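4.2 Do travel-size toiletries save anything?

The claim we set out to test is one that shoppers hear often and question rarely: that a small bottle made for travel is the sensible way to pack shampoo, lotion and cleanser. Earlier work has mostly taken the sellers' view of the matter. Surveys ask travelers whether they "value convenience," the travelers say yes, and the small bottle is declared a success. We find this weak. A person standing in a drugstore the night before a flight will value almost anything that lets them go home.

Our sample covered 200 travelers who had bought at least one travel-size product in August. Each kept a packing diary and handed over every container on return, used or not. We weighed what was left. Three store lines were common enough in the diaries to be compared on their own: Nurerance, Manari and Morin. A fourth, Plarnik, sells empty refillable tubes and was treated as the baseline.

The first result is dull but worth stating. Per ounce, every filled travel bottle cost more than the same formula in its full size. The makers do not hide this, and the usual defense is that a traveler needs only a little and so pays less overall. That defense holds only if the bottle gets used up, and in our returns it mostly did not. Manari's face wash came back more than half full in a majority of cases. Nurerance did better, though its bottle has a wide mouth and we suspect some of the "use" was spillage. The diaries mention sticky bags often enough to make us careful here.

The second result concerns what happens next. Leftover bottles are supposed to be saved for the following trip. We wrote to all 200 participants again and asked them to find theirs. Only 50 could do so. The others had thrown them out, lost them in a drawer or finished them at home, and those in the last group could not say when. A reader who favors travel sizes may object that finishing a bottle at home is not waste. We agree, but it is hardly a travel purchase at that point. It is an expensive bottle of ordinary shampoo.

We are no more convinced by the refillable tubes. Plarnik's package says each tube can be refilled 500 times. We could find no test behind the figure, and no participant came close to putting it to one. Several tubes had cracked at the cap after 4 trips. Thick creams were hard to get in and harder to get out, and people who decanted sunscreen were often unsure later which tube held it. One diary entry from a Tuesday reads, in full, "Washed hair with lotion."

There is also the matter of time. Decanting is described in magazines as a chore of a few minutes. The diaries disagree with one another so widely that we decline to report an average. Some people counted the cleanup and some did not, and a few seem to have counted the whole evening.

Figure 6

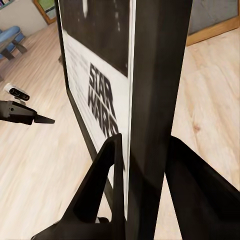 9 min read

4.3 Limits of the diary method

Diaries flatter the people who keep them. Participants knew that their bottles would be weighed, and some may have used more than they otherwise would have. If so, our leftover figures are too low and the case for travel sizes is worse than we make it look. The error could also run the other way, as people on short trips were quicker to sign up and had less time to finish anything. We tried splitting the sample by length of trip, but the groups became too small to trust, and we have left that table out.

We also did not ask whether participants could have gone without. Hotels supply soap and often shampoo, and a fair number of diaries show that the traveler used the hotel's bottle first and their own second, or never. Sellers have little interest in that question. Solid products, such as bar shampoo, appeared too seldom for us to say much, and the praise they get elsewhere rests on even thinner evidence than the claims examined above.

What the returns do support is narrow. Among these travelers, on these trips, the filled small bottle was paid for at a premium and then largely carried home. Whether a different bottle would change that, as Morin's newer packaging suggests it might, remains a claim on a label until someone weighs the leftovers.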